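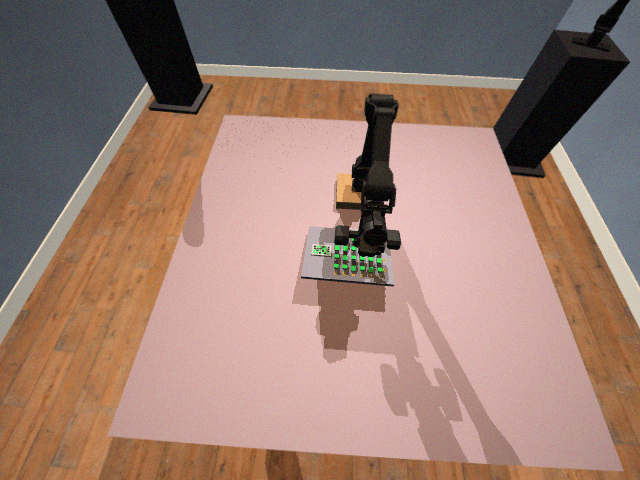 March, workshop notebook. Endville Unit 2, governor controller swap

Started just after eight. The old controller came back from Endville wrapped in somebody's fleece, which I'll return once I find out who's cold. It's the Lozano rack, the one that has been running the Unit 2 steam turbine since before I joined, and the plan is still to replace it with the Zisevus unit during the outage and keep all the field wiring where it is. I spent the first hour just reading the labels. Half are in Murray's handwriting and the other half have fallen into the bottom of the rack.

Powered the new unit on the bench with the simulator box feeding it a fake speed signal. It came up fine, no alarms apart from the missing trip loop, and I bridged that with the test plug (red tag on it, tag number in the back of this book – please don't take it off without telling me).

First proper job was speed pick-up scaling. Ghassan gave me the tooth count off the drawing and I put it in, and at what should have been 50 Hz the screen sat there happily reading a bit low. Not by a lot, but enough that it would never have synchronised. Went round the houses checking the signal generator, swapped the lead, swapped it back. Then Ruth wandered over with her tea and asked which revision of the drawing it was. Old one! The wheel was changed at some point and the later drawing has a different tooth count. Put the right number in and it reads bang on. An hour and a bit gone, but I'd much sooner lose it on the bench than with a shift team standing behind me. 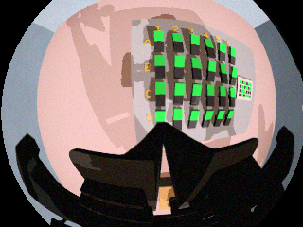 Valve demand next. The output card drives the same current loop as the old one did, so in theory it's a straight match. I stepped it up in quarters and wrote the meter readings on the loose sheet tucked in at this page. The top end was slightly high, trimmed it, repeated it, happy. Then stepped it back down and got the same figures, so no funny business in the card. What I can't check from here is how sticky the actual valve is. Colin reckons it hangs a touch coming off the closed stop and always has. I've left the deadband at the default for now and put a note in the site list to look at it with oil pressure up.

Droop setting: copied from the old rack at four per cent. Maribel wants to know if that was ever a decision or just what it arrived with. Fair question, I've no idea. She's asking Lulness, who did the last overhaul and may have the commissioning sheets in a box somewhere. 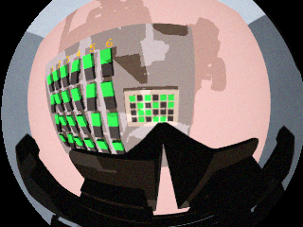 Terminal labels took up most of the time after lunch. The old rack runs its terminals in one long string up to 567 with gaps wherever something was taken out, and finding anything means counting along with a fingernail. Zisevus supply blank marker strips, so we can do as we please. What I'd like is something laid out the way that grey panel with the green keys is, six columns and four rows, with 1 to 6 running left to right across the top so your eye drops straight down to the one you want. Ours won't be that tidy as the I/O doesn't split up evenly, but if each card gets a column number and the terminals run down from it, the fitters can read it by torchlight. Old numbers stay on the cable ferrules. I'm not going near those. Cross-reference table started, done as far as the bearing temperatures, and Colin is going to check it against the loop drawings because I've stopped being able to see my own mistakes.

Overspeed test on the simulator: ramped up until it tripped, three goes, same trip point each time as far as the display can show. The trip relay drops out with a good solid clack. Then I pulled one of the speed pick-ups to see if it would carry on with the other two, and it did, with an alarm. Pulled a second and it tripped, as it should. The alarm text just says INPUT FAULT and doesn't tell you which pick-up, so I'm rewriting that before anybody has to deal with it at three in the morning.
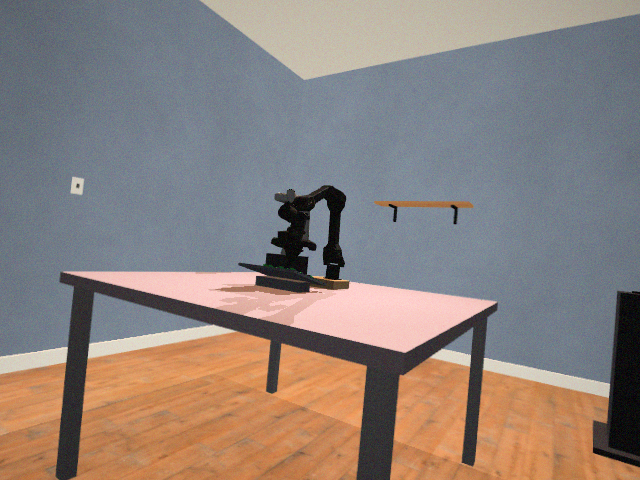

One thing I don't like. When I cut the supply and brought it back, the clock had reset and the event log had put everything in the wrong order. Might be the battery, might be a setting I haven't found. Went through nearly 400 pages of manual looking for it and found two different answers. I've emailed Zisevus with both page numbers.

Left running overnight at rated speed with the trend recorder on. Simulator box is warm but no worse than usual.

To do:
Clock problem, chase if nothing by lunch
Finish cross-reference, then over to Colin
Alarm text for pick-ups
Ask Murray what "DO NOT, see Unit 1" means on the fourth card
Order more marker strips
Fleece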